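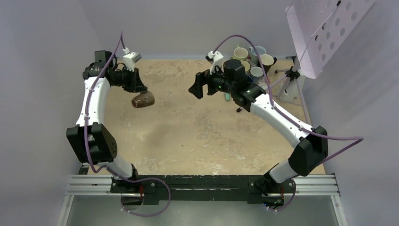 Chapter 4
Cups, Mugs, and Other Handled Ware

4.1 Scope of the chapter

Handled ware is the part of a kitchen's stock that is picked up, passed, rinsed, turned over, and put away most often. It is also the part that is most often chipped. The preceding chapter dealt with flat ware (plates, saucers, shallow dishes), for which the main concerns are stack height and rim contact. Cups and mugs raise different concerns. They are hollow, they are taller than a plate of the same weight, and most carry a handle on one side that shifts the center of mass and limits how closely the pieces can be set together.

This chapter covers the form of the mug, the ways of holding and passing it, its orientation during washing and draining, and its storage on shelves and in crates. Glassware without handles is treated in Chapter 5. Lidded and insulated vessels are outside the scope of this book.

4.2 Terms

The following terms are used throughout the chapter.

Body. The hollow wall of the vessel, from foot to rim. The body may be straight, tapered, or rounded.

Foot. The part that rests on the shelf or table. On many ceramic mugs the foot is a narrow unglazed ring. It is rougher than the glazed wall and will scratch a glazed surface placed under it.

Rim. The upper edge. The rim is usually the thinnest section of the body and takes most of the damage in a mixed crate.

Handle. The loop or ear attached to the wall. The two places where it meets the body are called the upper and lower joints.

Upright, inverted, and on its side. A mug is upright when it rests on its foot, inverted when it rests on its rim, and on its side when its long axis is horizontal. These three words describe the vessel only. They do not say whether it is held or set down.

Giver and receiver. In any pass, the giver is the hand that holds the mug at the start and the receiver is the hand that holds it at the end. Both hands may belong to one person.

4.3 Where to hold a mug

A mug can be held by the handle, by the body, or by the rim. The handle hold keeps the fingers away from a hot wall and is the normal hold for a full vessel. It is a poor hold for an empty mug that must be turned over, as the weight of the body then acts on the wrist at a distance.

The body hold places the fingers on opposite sides of the wall. It brings the hand close to the center of mass, and the mug can be rotated without much effort. Its limits are the diameter of the body and the state of the surface. A wet glazed wall is slippery, and a light coat of dish soap makes it more so.

The rim hold pinches one thickness of wall between a finger inside the vessel and a finger outside. It leaves nearly all of the outer surface free. It should not be used on ware that has been washed for service, and it should not be used on a rim with a visible chip.

4.4 The pass

A pass has four stages: presentation, approach, shared hold, and release.

In presentation, the giver holds the mug still and leaves a clear area of wall, rim, or handle facing the receiver. In approach, the receiver opens wider than the part to be held and moves in along a straight path. In the shared hold, both hands bear on the mug at once. In release, the giver opens and withdraws, and the receiver does not lift or turn the mug until the giver is clear.

The stage most often skipped is the third. Students who work quickly tend to release as soon as they feel contact, and contact is not the same as a hold. A useful drill is to pause in the shared hold for one full breath before release. The drill should be practiced with an empty mug over a padded surface, first upright and then on its side.

A mug passed on its side must be empty. The height of the pass above the table should be kept low.

4.5 The Stonlow shelf survey

Several tables in this chapter draw on a storage survey carried out at the Stonlow teaching kitchen by Yeison Valderrama and Octavio Castaño. The survey covered 1787 pieces of handled ware, of which 1343 were ceramic. Each piece was entered by body shape, handle type, foot finish, and position on the shelf. Pieces with damage were entered a second time by location of the damage, and a piece with both a rim chip and a cracked joint appears in both columns.

Readers should note that the survey recorded ware in storage. It did not record how the damage occurred. Table 4.2 therefore must not be read as a comparison of washing methods. A subset of 300 ceramic mugs was measured for wall thickness at the rim, and those values are given in the appendix.

4.6 Before beginning the exercises

The exercises in Sections 4.7 through 4.9 require the following for each pair of students: one ceramic mug with a handle, one folded dish towel, one ruler, and a clear section of table with no ware near the edge. Inspect the mug before use. Run a dry fingertip along the outside of the handle and look at both joints under good light. A mug with a crack at either joint is to be set aside and replaced.

Record the body diameter at mid-height and the outer width including the handle. Both figures are needed for the shelf spacing calculation in Section 4.8.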